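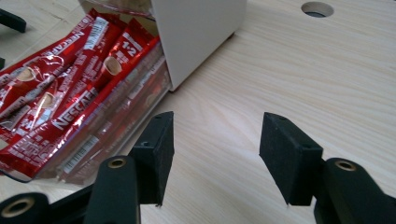
Foam-style black pads beside a pile of coffee sticks.

Hand-held grippers: soft pads or hard fingers for slim packets?

Posted by pritley_bench
25 February 2021

Hi all, long-time reader and very occasional poster. I'm comparing two finger sets for hand-held grippers (the two-handed kind, one in each fist, with a camera looking out over the jaws) and I've gone around in circles enough that I need outside opinions.

The job is picking slim, shiny stick packets out of a pile and putting them back in a tray, one at a time. I'm using red Nescafé sticks because they were in the kitchen and because they're a pain: slippery, floppy at the ends, and they throw glare right back into the lens.

Set one is the wide block pads, matte black, a little bit of give. Set two is the narrow hard fingers from Jillby, which I printed in May and never really gave a fair shot. With the blocks I got 19 clean single picks out of 27 tries. Almost all the misses were the same thing - I came down on the pile, closed up, and lifted two sticks stuck together at the crimp. With the hard fingers I get fewer doubles, but the stick rolls out sideways if I'm even slightly off center, and then I chase it all over the table like a cat.

So what do people use? Is there a pad in between, or should I just work on my approach angle? Also, does anybody have a trick for the glare? The wrist view looks fine to me until a wrapper catches the overhead light, and then I've got a big white streak where the lettering used to be.

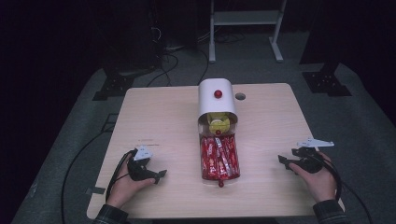 Page 2

Melquiades Contreras
Oh boy, I spent most of a winter on this! Keep the blocks. I know the numbers make you want to switch, but a double pick is something you can train your hands out of and a rolling stick really isn't, at least I never managed it.

What fixed doubles for me was going in along the packet instead of across it. Rotate your wrist so one pad slides down the side of the stick you want, nudge it away from its neighbor a little, THEN close. It feels slow for the first dozen and after that you stop thinking about it. If your sticks are lying side by side in a tray, start from the outside and work in, and use the second gripper to steady the tray (lightly, or you'll just be dragging it around the table).

On pads, I cut mine down at the tip with a hobby knife, a shallow bevel on the outer face only. You keep the soft contact area but you get a thinner edge to sneak between packets. I tried the Grotach sleeves too and they were OK, a bit sticky when new, and they pick up lint like crazy. I went back to plain foam with a bevel.

Check your fasteners while you're in there. I had one pad working its way loose for a week and blamed my technique the whole time.

For the glare, move the light before you mess with the camera. I dropped my exposure way down once and the white lettering came back beautifully, but the black fingertips turned into one big blob and I couldn't see when I was touching anything. I ended up with a lamp off to the side, bounced off a piece of white foam board. Not pretty, works fine.

gantry_gus
hard fingers. soft ones wear out

lowtorque
Kind of disagree with both of you, sorry! Pads matter less than how far your jaws open before you start closing. If you come down wide open over a pile, you're going to sweep up whatever's in between, soft or hard. I put a stop on mine (a zip tie, no kidding) so they only open a little wider than a packet, and the doubles pretty much went away. The downside is you have to take it off for anything bigger.

I'd also run your test again with the sticks laid out flat before going back to the pile. With a pile you're testing the fingers and the mess at the same time, and you can't tell which one beat you. The old Pacheco thread, number 3302, has a decent tally sheet you can print, with separate columns for doubles, drops and rolls. It's worth keeping those apart.

And please post back if you try the bevel. I have a spare pair of blocks and a knife and I'm a little scared to start cutting.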